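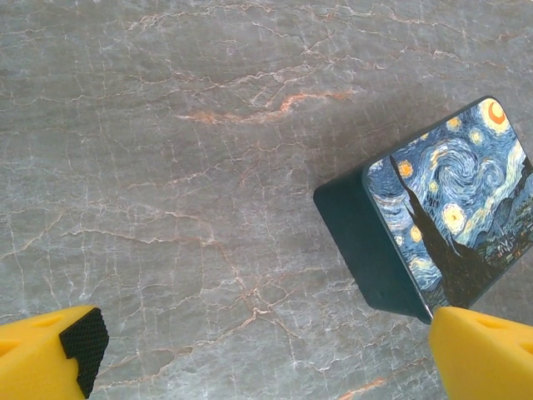

Page last changed: March

Stotetti Grasp Planner: Frequently Asked Questions

These questions come to us most often from people who run the planner with a wrist camera and a two-finger gripper. If your question is missing, please write to the support address in your licence file and attach the log.

General

What does Stotetti do, and what does it leave to other software?
Stotetti takes the wrist camera picture and proposes grasps, each with a score and a finger opening. It does not move the arm. The motion is made by Idska, our control layer, or by your own controller if it can read the same messages. Recording and replay are in a separate tool called Foken.

Do I need Idska to try the planner?
No. You can run Stotetti on recorded pictures and look at the proposed grasps on the screen. Many users work this way for the first weeks.

Perception

My table has a strong pattern. Will the planner take the veins for edges of an object?
It can happen. Marble is one of the harder surfaces we support, as thin white lines and coloured streaks give many edges that belong to nothing. Please record an empty table first, with the same lights you will use later, and load it as the background set. We use 200 pictures for this, taken at different heights. With fewer, the planner still works, but you will see weak proposals on bare stone.

The lid of my box has a painting on it. The planner finds the stars and the moon but not the box. Why?
The older segmentation model (before version 4) preferred small bright shapes inside a dark print, so a Starry Night lid was cut into many little pieces. Change the setting "segment_model" to "outline". This model looks for the outer border first and reads the print afterwards. A dark side wall on a light grey table helps it very much.

The box is partly outside the picture. Can it be grasped anyway?
The planner will mark it as "partial" and will not give a closing command by default. It asks for a new view, and Idska moves the wrist toward the missing side. You can switch this off with "allow_partial", but then the length of the box is only a guess from the part that is visible.

Must I mask the gripper fingers?
Yes. The fingers are always in the lower part of the picture, and yellow fingers have the same colour family as many prints. The mask is made one time with the Wiegand calibration tool. Make a new one after you change a finger or a grip pad, even if the new part is of the same type.

Planning and control

A fingertip is at the corner of the box and the box is beside the gap, not in it. What will the planner do?
This state is called "offset contact". Idska first stops the closing motion. Then it lifts the wrist, turns it until the fingers are parallel with the long side of the box, and comes down again with the box between the pads. It never tries to push the box into the gap, unless you set "nudge" to true.

Why does the arm wait before the second try?
It waits for 20 camera pictures that agree about the angle of the box. You may set a lower number in the file "approach.conf". We do not advise this on patterned tables, where the angle is less steady.

How does the planner choose between the long sides and the short sides?
It compares the width of the box with the largest opening of your gripper and prefers the narrower direction. When both fit, it takes the one which needs less turning of the wrist. To force one direction, use "prefer_side".

Errors

What is the meaning of error 1555?
The finger mask and the live picture do not agree. Usually the camera has moved a little in its holder. Tighten it and run the Wiegand tool again.

And error 2480?
The background set was recorded with different exposure than the live picture. Lock the exposure in the camera settings, then record the empty table again. Automatic exposure is the usual reason.

The log says "grasp accepted" but the fingers stay open.
"Accepted" is only the word of the planner. Please look in the Idska log for the line that begins with "close". If there is no such line, the two programs are probably using different message versions.

Recording

Can I use my Foken recordings to train my own model?
Yes, the recordings belong to you. Export them with the gripper opening and wrist position included. Both are left out by default to keep the files small, and they cannot be added later.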